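Skora ID-2 Age Verification Terminal for Retail Counters
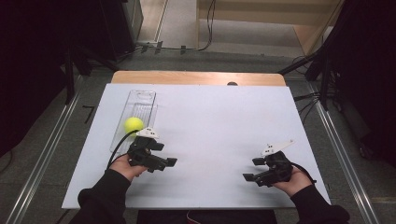

BRULLDALE, Mar 12, 2026

The Skora ID-2 is a countertop terminal for stores that sell tobacco, vapor products and other age-restricted goods. It reads the barcode on a driver's license or state ID, calculates the customer's age and returns a pass or refuse result to the register. The sale of a restricted item stays locked until a pass result is received.

Operation
Minimum age is set by product category. Up to 35 categories can be stored. Changes to a category require a manager PIN and are written to the event log. Expired documents are refused by default.

Records
The terminal stores the time, category and result of each check. Names, addresses and license numbers are not kept. Logs export as CSV over the local network or to a USB drive.

Specifications
Scanner: 2D imager, fixed focus
Display: 8 in. touch screen
Ports: 2 USB, 1 Ethernet
Backup battery: nearly 6 hours in standby
Mounting: flat base or pole bracket (bracket sold separately)

Compatibility
Works with Sinano register software and with Ortuño point-of-sale systems through the serial adapter. Older Skora ID terminals can share the same category file after a firmware update, scheduled for August.

Ordering
Supplied with power supply, Ethernet cable and printed setup guide. Allow 6 business days for shipment from Brulldale.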